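Furthorpe Shared Workshop – Two-Arm Build Group
Minutes, March meeting
Started 7:10 p.m. Notes by Abla Obeidat

Last month's notes were accepted with one fix: the spare wrist bracket belongs to the Plorkine kit and goes back in that box.

1. Arms
Both arms now start from one switch, which got a real cheer. The left one still has a little play at the base after a long session. We'll tighten it and check again before touching any settings. The new Nimico cables fit the grippers nicely, and we agreed to order one more as a spare. Abla will print another set of fingers with a slightly deeper notch, so we can compare the two shapes on thin cloth.

2. Clothes handling
This took up most of the evening, and happily so! We want the pair to pick up a shirt, spread it out and fold it on an upholstered surface, because that's where laundry lands in most of our homes. A hard tabletop would be easier, but everyone wanted to stay with the soft one.

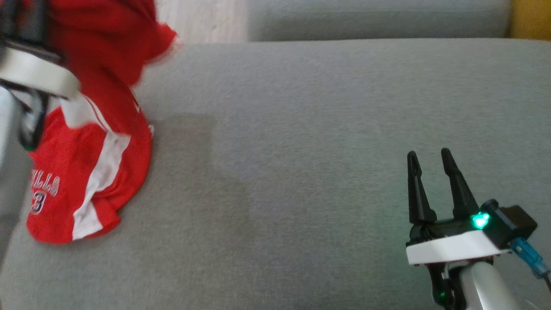
Sports shirts are a great test, with all that trim and lettering giving the software plenty to look at. The big question was how to share the work between the arms. One idea is for the left to hold while the right goes looking for a hem. The other is to have both take a shoulder and lift together – slower to set up, but it should leave fewer creases to chase. We'll try both on the same shirts and keep separate logs.

We have 111 practice runs saved so far and would love to reach 349 before training again. Sleeves get their own set. Please label runs the same evening; the unlabeled ones from January are still a headache.

3. Money
Almost 900 dollars left in the build fund. Agreed to buy the spare cable and a second power supply. The Haddad controller board can wait until we know the present one is too slow.

4. Open evening
Yes, we're doing it. Folding will be shown live, even if it's only a towel by then. Abla will make the sign and tape off the floor so that visitors stay clear of the arms' reach.

To do
Tighten left base – next build night
Print fingers – Abla
Order cable and power supply – Abla
Label January runs – all

Closed 8:50 p.m.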